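Bringing a group to the Flillance open day: what should we expect?
Posted by Hellier Adult Learning

Our organization intends to bring 23 adult learners to the automation open day on 05/01/2025. Please advise whether visitors may try the hand-held grippers.

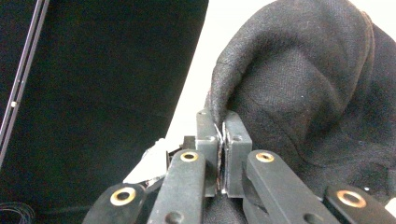 We would also need to know how long each demonstration lasts.

Tài Bạch
Visitors may try them under staff guidance, in groups of five. Sessions cover cloth handling and small pegs — the cloth is the easier place to begin.
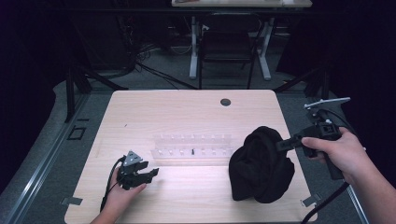
Groups of more than seven are divided at the front desk.

wandix_visitor
We attended in February. Parking was poor.
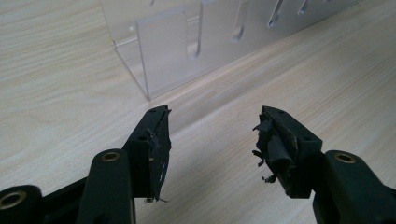
Each demonstration ran 23 minutes, and questions were taken afterward.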